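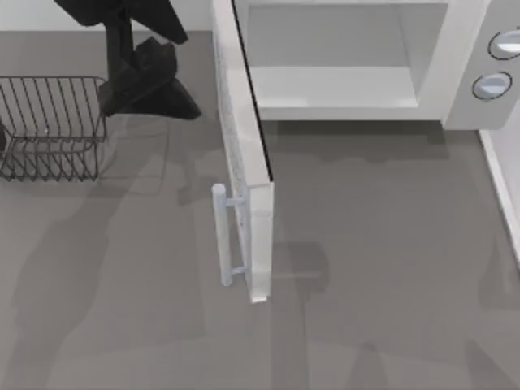 Figure 3. Simulated kitchen, microwave task. Door fully open, cavity empty, gripper between the dish rack and the door.

4.2 Door tasks in simulation

We ran the door tasks in the Drameo kitchen, same counter layout as in Section 3. The policy gets one camera view plus joint readings. No door angle, no contact flag. We wanted to know if it can tell an open door from a closed one by looks alone, and the microwave is a hard case - seen nearly edge-on, an open door is just a thin white strip (Fig. 3) and the bar handle is the best cue left.

Training set was 1,606 episodes, teleoperated by Hye-jin Ryu and Si-woo Maeng. Failed grasps were kept in. Episodes where the door was touched but never moved were droped before training, which in hindsight hurt us, see below.

Each episode starts from one of 16 door angles, from shut to wide open. The goal is given as a short text line ("close the microwave"). An episode counts as solved if the door is within tolerance of the goal angle at timeout. Arm position at the end is ignored.

Main result: closing is easier than opening. Expected, no grasp needed, a push on the outer face will do. The Jeon baseline shows the same gap but a wider one. Our policy loses most of its opening runs at the handle, where the fingers come in too low and slide past the lower standoff. For closing, failures cluster at the widest angles. The arm goes down on the wrong side of the door and pushes it further open against the stop, then stalls.

Shadows matter more than we thought. The renderer stacks several soft lights, so the arm throws overlapping shapes across the counter. With shadows off at test time the policy reached too deep in nearly every run. Retraining with shadows switched at random fixed most of this at a small cost on the default lighting. Gun-woo Ma repeated the test with 2 other counter colors, same trend.

We did not randomize the dish rack. It stays put in all episodes and the policy may be using it as a landmark - we can't rule that out form the current data. Runs with the rack moved are left for the Stirnumdale version of the scene.

3 comments 16 shares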